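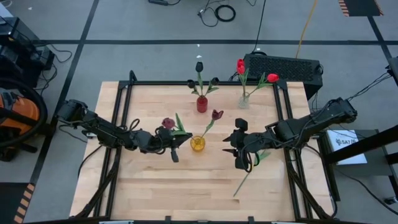 # Palero short vase, yellow

Product sheet revised 15 October 2022

The Palero short is a low glass vase for single cut stems. It is made in one size. The yellow is a translucent amber tint carried through the body of the glass, with no applied film or lacquer. The base is round and ground flat after annealing.

It is supplied by Clalteo from the Murkunum warehouse, singly or by the carton. The small red vase is the Tillman, which is stocked under its own code and has a separate sheet. The two are sold individually and there is no boxed set.

## Specification

| Item | Detail |
|---|---|
| Material | Soda-lime glass, tinted in the melt |
| Colour | Yellow, translucent |
| Base | Round, 70 mm diameter, ground |
| Fill depth | 58 mm recommended for tulips |
| Stems | One; up to 2 if thin |
| Rim | Fire polished |
| Finish | Clear gloss inside and out |
| Dishwasher | Not recommended |
| Packing | Individual sleeve, divided carton |

The base diameter is a nominal figure taken across the ground face. Grinding removes slightly more material on some pieces than others, and the outer edge of the base may show a narrow matt ring. This is not treated as a fault.

## Colour

Yellow is the only tint currently held. The smoke version was discontinued in April and remaining stock has been cleared.

The depth of tint varies with wall thickness, so the base reads darker than the wall when the vase stands on a dark surface. On pale timber such as maple the difference is less marked. Shade also varies between melts. Cartons carry a melt letter on the end label, and customers who need a close match across a room should ask for a single letter when ordering. We cannot match a melt letter from an earlier order once that melt has been sold through.

Tint is stable in daylight. Hard water leaves a white line on yellow glass sooner than it does on clear, and the line is easier to see with the light behind it.

## Use with tulips

The vase is short in relation to a full-length tulip. The stem will lean and the head will sit out to one side of the base. Allow for this when setting the position on a table or shelf, particularly near a walkway.

1. Cut the stem with a blade. Scissors crush the end and slow the uptake of water.
2. Strip any leaf that would sit below the waterline. Leaves above the rim can stay on.
3. Fill the vase before inserting the stem, with the vase already in its final position.
4. Lower the stem until the cut end touches the floor of the vase, then let it settle against the rim.
5. Check the balance. If the base lifts when the stem is nudged, shorten the stem.

Tulips continue to lengthen after cutting and will bend toward the light. A stem that balances when first placed may need recutting during its display life. Turn the vase so the lean faces away from the table edge.

Dark red heads are heavier when fully open than when closed. Trim for the open head.

Two thin stems will fit, but they need to be inserted together and will usually cross below the rim. A third stem should not be forced in. For bunches, use a wider vessel.

The vase may also be used for ranunculus, freesia and small-headed roses. It is not suited to gladiolus, lilies or any branch material.

## Surfaces

The ground base is slightly abrasive. Lift the vase to move it. Sliding will mark oiled timber and may dull a lacquered finish over time.

On butcher-block and other end-jointed or strip-laminated tops, wipe up water as it falls. Standing water can enter at the glue lines and raise the grain. Self-adhesive felt discs are available separately (see Accessories) and should be fitted to a clean, dry base.

Do not stand the vase on a radiator cover, cooktop or window ledge that receives direct afternoon sun. The glass is annealed but it is not heatproof, and the recommended water temperature is cool to lukewarm.

## Cleaning

- Rinse after each use and dry upside down on a cloth.
- For film inside the neck, use a soft bottle brush and a little dishwashing liquid.
- For lime scale, fill with diluted white vinegar, leave for an hour and rinse.
- Do not use steel wool, scouring powder or sand.

The dishwasher will not break the vase in most cases, but repeated cycles etch the surface and the gloss does not come back.

## Accessories and related items

**Felt discs.** Cut to the 70 mm base. Grey, pack of 7.

**Bottle brush.** Soft nylon, straight handle. Suits the Palero short only.

**Tillman vase.** Small, red, glossy, with a slightly bulbous body. Often ordered alongside the Palero short where a second colour is wanted on the same table. Refer to the Tillman sheet for dimensions and stem sizes.

## Ordering

Trade customers may order by the carton or by the piece. Part cartons are repacked at Murkunum and take one working day longer to dispatch. Florists and venues ordering for a fixed event date should quote the date on the order.

Inspect cartons on arrival. Breakages are replaced if reported within 7 days of delivery with the end label retained. The following are accepted variations and are not grounds for return:

- seed bubbles in the wall
- the matt ring at the base
- differences in tint between melt letters
- slight variation in rim height

Chips at the rim are not an accepted variation and should be reported even when small.

Trade enquiries and melt letter requests: Dolores Ostrowski, Clalteo, Murkunum warehouse.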